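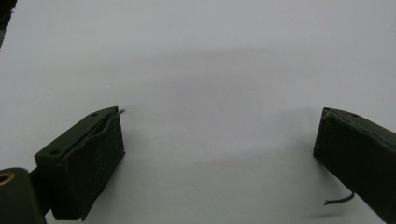

Figure 1. Plain pale gray surface with soft shading.

Support > Surfaces > Lulen > Setup and Care

Filed under: Bench and Table Covers

November, by Triin Grigaitė

Section 4. Fitting and checking the cover

This section applies to the Lulen plain cover in pale gray, size 704 x 1,394 mm. For the ribbed cover, see Section 5. Dimensions are for the cover as supplied, before trimming.

4.1 Before you start

1. Check the bench top for raised screw heads, old tape and dried glue. Anything left under the cover will show through.
2. Wipe the bench top with a damp cloth and let it dry completely.
3. Remove the cover from the tube and lay it flat, face up, for 12 hours at room temperature. Do not weight the corners during this period.

Note: The face side is smooth. The back has a printed arrow. The arrow must point toward the rear edge of the bench.

CAUTION: Do not use a heat gun or an iron to remove curl. The face will gloss permanently.

4.2 Laying the cover

1. Place the cover on the bench with the rear edge flush to the wall or upstand.
2. Align the left corner first, then the right.
3. Smooth the cover by hand from the center toward the short edges. Work in one direction only.
4. Lift the front edge and attach the supplied strips to the underside, 33 mm in from the edge.
5. Press the front edge down along its full length.
6. Trim any overhang with a sharp blade and a steel rule. Cut from the back.

If the cover has to be repositioned, lift it from a short edge. Lifting from the middle leaves a crease.

4.3 Checking for flatness

A plain pale surface shows shading very easily. Shading has two causes, and they are handled differently.

Cast shadow: broad, soft-edged, and changes when the lamp or the person moves. No action is needed on the cover. Move the lamp or add a second one on the opposite side.

Ripple: narrower, and stays in the same place when the light is moved. Lift the nearest short edge and repeat 4.2, steps 3 to 5.

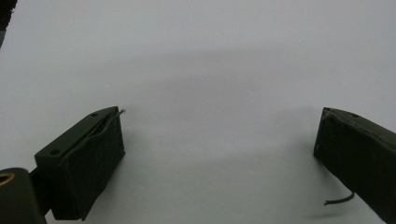
Carry out the check with the room lights on and the bench lamp off, then again with the bench lamp on. Look along the surface from a low angle at each end. Mark any ripple with a small piece of paper tape so that it can be found again, and remove the tape within the hour.

A change in tone from the rear edge to the front edge is normal where the light comes from one side. If the cover will be used as a background for product photographs, set the exposure after the lamp position is final.

4.4 Cleaning

1. Remove dust and loose fibers with a dry microfiber cloth.
2. For marks, use water with a little dish soap. Rinse the cloth and wipe again.
3. Dry with a clean towel. Do not leave water standing along the trimmed edges.

CAUTION: Solvents and abrasive pads must not be used on the face side.

Note: Pencil can be removed with a white eraser. Ballpoint generally cannot.

4.5 Storage

Roll the cover with the face side out and return it to the tube. Folded covers are not accepted for exchange. Replacement strips are ordered separately, see Section 9.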